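Geretau publishes working rules for two-arm robot benches

2021-02-28

Geretau has published a set of working rules for small benches where two robot arms handle the same item. The rules are meant for packing rooms, repair shops and training workshops that have one or two such benches and no automation department of their own. They can be downloaded free of charge from the Geretau website or ordered in print.

The document is called Shared Load, Shared Bench. It runs to 26 pages and contains 17 rules, a one-page checklist and a blank log sheet. It was written by Margareta Căpraru, who leads bench safety at Geretau, with Floarea Vlad of the packaging firm Platwood. Drafts were tried at Platwood and at the Drurnorine training workshop before the text was settled.

The rules do not replace national law or the standards that already apply to industrial robots. A site must still carry out its own risk assessment and follow the instructions of the arm's maker. Geretau wrote the new text for the daily questions that come up after the assessment is signed, such as who may restart a bench after a dropped load, or how often a hose should be looked at.

"Most of the guidance people have on the shelf deals with one arm and one load," said Margareta Căpraru. "When two arms hold the same box, a stop on one side has consequences on the other. We wanted a few plain pages on that, which a shift leader can read in a break."

Holding one item with two arms

The first group of rules covers the load itself. Both arms must be under a common stop, so that neither can go on pulling when the other has halted. The site has to write down what each gripper does when power or air is lost, and the answer has to be tested with the heaviest item the bench will handle.

Cardboard is given a section of its own. Flaps and open panels change the outline of a box, and the rules ask that grip points be set with the flaps in the position they will have during the work. Spare or offcut card on the table should be treated as part of the job and included in the trial runs, or else taken away before the start.
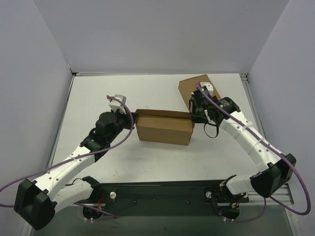

Hoses, cables and ties

Hoses that run along a moving arm must be fixed to it at set points, with enough slack for the full reach of every joint. Loops at the elbow are allowed if they stay clear of the other arm in all positions. Ties are to be checked at the start of each shift and replaced if they have slipped or cracked. Loose wiring near the arm bases should be secured before the bench is run at working speed.

Stopping, clearing and restarting

A jammed or dropped item may only be removed with both arms stopped and the restart locked. The person who clears the bench is the person who releases the lock. If a stop happens with a box still held between the arms, one gripper is opened first while the item is supported, and the order is written on a card at the bench.

Every stop that was not planned goes on the log sheet, including short ones. During the trial at Platwood, which lasted 8 weeks, roughly half of the entries concerned a box that had turned slightly in the grip.

"We had been putting those right and carrying on," said Floarea Vlad. "Once they were on paper we changed the grip points for two box sizes."

Training and review

Geretau will hold 4 one-day courses on the rules at Drurnorine, starting in June. Places are open to operators, shift leaders and instructors, and no programming knowledge is required. Comments on the text can be sent through the form on the Geretau website and will be considered for the second edition.

Printed copies are available from the Geretau publications desk.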